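Went to a robotics open day, what should I have asked?

Asked by plumduff, Monday evening

I teach design and technology two days a week and I've just been to the open day at Ullus, the place behind the Sugawara building. They had a simulation on the big screen, all on the computer, with arms doing household jobs. I loved it but came home with more questions than I went in with! The chap on the stand said each job gets run 200 times in simulation before anyone calls it finished. My group would be Year 9s and I'm trying to decide if it's worth the coach fare. Will they get anything out of watching an arm pick things up on a screen? And is the simulated stuff a fair picture of what the real ones do?

Answer 1 (accepted)

I went in January with my lot, same demo by the sound of it, so I can tell you how we got on. I saved a couple of screens from the session.
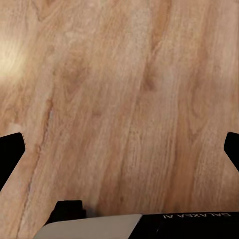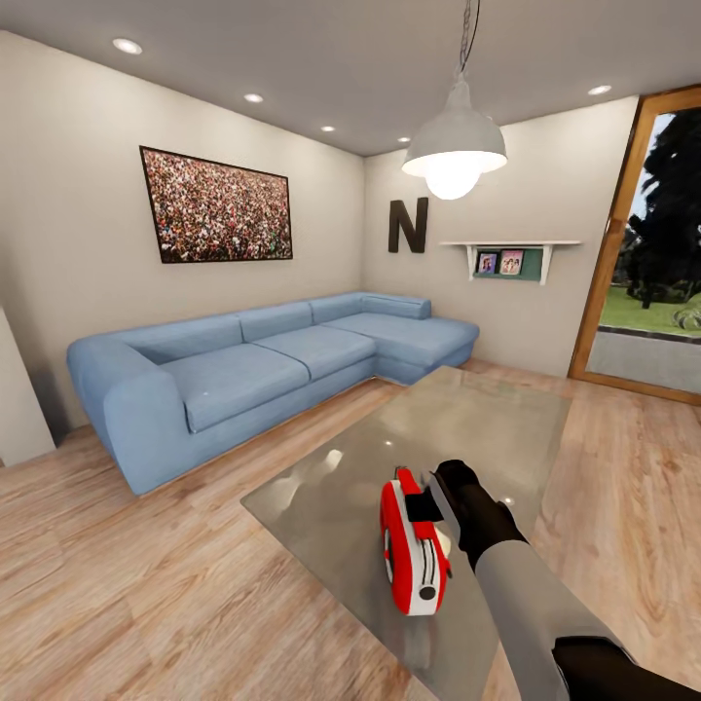
My advice is to ring them first and ask for the smaller group slot – ours was booked as a general visit and we spent half of it queueing for the Gondden stand, where they only hand out leaflets. Once we were in front of the screen it was well worth it. Ask them to stop on the living room one, with the gripper closed round the red and white tape measure on the glass coffee table, and let the kids argue about why glass might be a pain for a robot (reflections, mostly, and mine got there without any help from me, I was very proud). Then get them to draw a gripper of their own before they leave. On whether it's fair – sort of. A simulation will let you run the same job over and over without breaking anything, but real tables wobble and real things slip, and the staff were quite open about that when I asked. We paid 100 pounds for the group and I'd pay it again. Take packed lunches, the café shuts at 2.

Answer 2

depends what you want out of it. if they're after big machines moving about they'll be bored, go to Rerneo instead, that's almost 600 square metres of proper factory kit and you can hear it from the car park

Answer 3

I'd second the smaller slot. One thing to add, ask whether they'll let the pupils have a turn at the controls. Ours wouldn't when I went but a friend's group got a go, so it may be down to who is on that day. Parking is round the back and the sign is easy to miss.

Comment from plumduff: Thanks all, I've rung them and left a message. The drawing idea is going straight in my lesson plan!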